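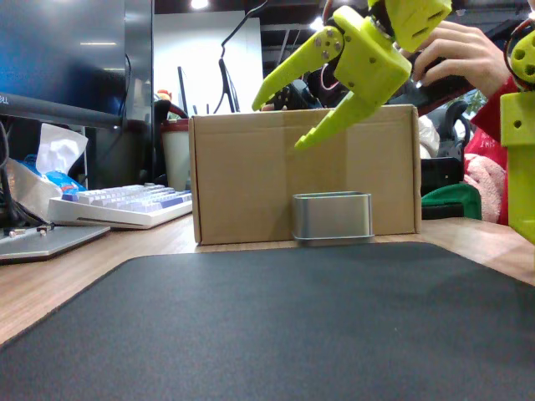

*木桌上的纸箱，盖子合着。*

# 把 Grotbridge 一口气追完了，说点乱七八糟的感想

从一月开始看的，昨天晚上终于翻完最后一本。十三本啊！我上次这么追一套书大概还是中学时躲在被窝里看武侠，那时候眼睛好，腰也好，现在躺着举一本厚点的书，举到第三章胳膊就开始抖了。

先说一下 Grotbridge 是什么，因为我跟几个朋友提起来，大家都一脸茫然。它是一套小镇推理，镇子就叫 Grotbridge，靠河，有一座老石桥，桥头有间旅店，旅店的老板娘是主角。每一本死一个人（有一本死两个，后面会说到），老板娘一边给客人煎蛋一边破案。听起来很老套对吧？我也是这么想的，所以第一本在 Flarberg 的书目里躺了很久，我每次翻到都划过去。

Flarberg 是家小出版社，我以前买过他们几本游记，纸很好，校对很一般。Grotbridge 这套也一样，纸摸着真舒服，然后第四本里旅店的猫前半本是公猫，后半本怀孕了。我一开始还以为是线索！认认真真在旁边折了个角，等着看老板娘什么时候发现这只猫被掉包了，结果一直到凶手被带走，猫就那么安安静静地生了一窝。好吧。

## 第一本差点没看下去

这个必须先说，免得有人照着我的推荐去看，看了二十页就来骂我。第一本的开头非常慢。慢到什么程度呢，尸体出现在第 91 页。前面那九十页全是旅店的日常：换床单，修水管，跟送牛奶的吵架，为了桥头那盏路灯该不该换跟整条街的人吵架。我看到路灯那一段真的把书放下了，放了差不多一个星期，中间看完了一本讲做面包的书。

后来重新捡起来是在牙科候诊室，包里只有这一本，手机又快没电。就在那张硬得要命的椅子上，我翻到了第 91 页，然后护士叫我的时候我居然有点不高兴。

最气人的是，看完之后你再回头翻，会发现路灯那一段是全书最要紧的部分。谁主张换灯，谁反对，谁那天晚上喝多了没说话，全在里面了。我回去重看的时候一边看一边骂，骂的是我自己。这个作者埋东西的方法跟我平时看的那些很不一样，别人是在一堆线索里藏一个真的，她是在一堆根本不像线索的东西里藏，你以为在看邻里纠纷，笑嘻嘻地就翻过去了。

所以如果你也卡在路灯那儿，忍一忍，或者去看个牙。

## 我最喜欢的是第六本

第六本讲的是镇上办合唱比赛，下雪，桥封了，外面的人进不来，里面的人出不去。对，暴风雪山庄，老掉牙的设定，可是她把它写得好热闹！一般这种故事里大家都吓得发抖，互相怀疑，灯还要灭一次。这一本里大家最操心的是比赛还办不办，女低音少了一个（就是死的那位）谁来顶。排练照常，吵架照常，老板娘得供八十个人吃饭，土豆不够了，她在地窖里数土豆的时候想通了凶手是谁。

数土豆那一段我看了三遍。她没有那种“原来如此！”的瞬间，也没有把所有人叫到客厅里来，就是蹲在那儿，手里拿着一个发了芽的土豆，忽然很难过。因为她挺喜欢那个凶手的，读者也挺喜欢的。我合上书去厨房倒水，看见自己家的土豆也发芽了，站了好一会儿。

（后来把芽削了炖了。知道不该吃，别学我。也没怎么样。）

很多人写推理，凶手一揭晓这个人就扁了，变成一张“凶手”的纸片，之前的可爱都成了伪装。Grotbridge 里的凶手揭晓以后还是那个人，还是会在被带走之前提醒老板娘炉子上有汤。我不知道这算不算优点，有的读者可能会觉得不够痛快，我是吃这一套的。

## 也有不行的

第九本不行。真的不行。死两个人的就是这一本，大概是想换换口味，老板娘出门旅行了，去了海边一个度假村，人物全是新的，名字还都很像，我看到一半得拿张纸记谁是谁的姐夫。离开了那座桥和那间旅店，她好像突然不会写日常了，海边的人不吵架，也不换床单，每个人一开口就是在交代不在场证明。第二个死者死的时候我完全没想起来他是谁，翻回去找，找了半天，是那个在泳池边要过一杯柠檬水的。

而且那本书的结局靠的是一把钥匙，这把钥匙前面一次都没出现过。对一个能把路灯写成那样的作者来说，我只能理解为她那年特别忙。

第十一本也有点问题，主要是翻译。中文版换了译者，老板娘忽然开始说“哦，我的上帝”，前面十本她都是说“哎哟”的。我看了两章实在别扭，在心里自动替换成“哎哟”，顺多了。

## 顺便说说听书

中间有三本我是听的，用的是 Flinetti。本来没打算听，那阵子上下班路上太挤，手都抬不起来，就下了一个试试。朗读的声音很好，是那种有点哑的阿姨嗓子，特别像开旅店的。可推理小说真的不适合我听，我走神太严重了，下车刷个卡的工夫就漏掉一句，漏掉的偏偏就是“她注意到他的鞋是干的”。然后到结尾大家都在说鞋，我满脑子问号，什么鞋？倒回去找又不知道倒到哪里，最后还是去买了纸书。

听的时候还干过一件丢人的事，地铁上听到第七本老板娘骂送牛奶的那段，笑出声了，旁边的人往另一边挪了一点。那段骂得实在太好了，从牛奶骂到他爸，再从他爸骂到那座桥，一口气没停。送牛奶的从第一本被骂到第十三本，是全套书里被怀疑次数最多的人，每一本都有人觉得是他干的，每一本都不是他。我一直在等，心想最后一本总该是他了吧？

（下一段有一点点剧透，介意的跳到再下面那个标题。）

最后一本也不是他。可是最后一本里老板娘病了，躺在楼上，旅店没人管，是送牛奶的每天早上来把炉子生着，把蛋煎了，煎得很难吃，客人都在抱怨。案子呢，是她躺在床上听他一边抱怨客人一边转述楼下的事，听着听着破的。他完全不知道自己提供了什么，还以为她在嫌他话多。写了十三本，两个人没说过一句好话，到最后也没说。我看到他把煎糊的那只蛋自己吃掉，把好一点的端上去那里，有点绷不住。

## 上哪儿找

我是在 Phùng 配齐的。这家旧书店在我家过去两条街，门脸很窄，进去要侧身，里面倒是深得吓人。推理放在最里面靠右，架子顶上那层要踩凳子，凳子有一条腿短，踩的时候记得重心往左。我第一次去只找到前五本，后来隔几个礼拜去一趟，这本那本地凑，第八本死活找不着，最后是在菜谱那一架上发现的，大概封面上画了个炖锅，被人放错了。捡到的时候我在店里“啊”了一声。

旧书的好处是有前主人的痕迹。我那本第三本，有人用铅笔在第二章某个人物旁边写了个很小的“他？”，到第五章又写“不是他”，到第十章写“还是他？？”，最后一页什么都没写。我好想知道这个人最后是什么表情。顺便说，他猜错了，我也猜错了，我们错在同一个人身上。

第十本里还夹着一张超市小票，买了葱、牙膏和一大袋猫砂。我没扔，看完又夹回去了。

新书的话 Flarberg 好像还在印，只是封面换成了那种扁扁的插画风，桥画得像一块饼干。我个人喜欢旧封面，灰蒙蒙的，一看就要下雨。内容应该没改，不知道那只猫的性别有没有统一一下，要是谁买了新版，麻烦翻一下第四本告诉我。

## 要不要从头看

有朋友问可不可以直接跳到第六本。可以是可以，案子都是独立的，看得懂。但你不认识送牛奶的，不知道桥头的路灯是怎么来的，看到雪夜里那盏灯亮着，就只是一盏灯亮着了。我建议至少看完一和二，第二本很短，讲的是一场葬礼上少了一把伞，一个下午能看完。然后三、四、五随便挑，六一定要看，九可以不看，真的可以，后面提到海边的地方只有一句，老板娘说“那边的枕头太软”。

我现在处在刚看完一套长书的那种空荡荡里，今天早上出门的时候站在书架前面，手伸出去又缩回来，什么都不想开始。最后塞了那本讲面包的进包里，打算再看一遍酸面团那章。晚上还想把第一本拿出来，就看路灯那一段，看完就睡。

对了，评论区别剧透第十二本的凶手，我妈刚看到第三本，她会来看评论。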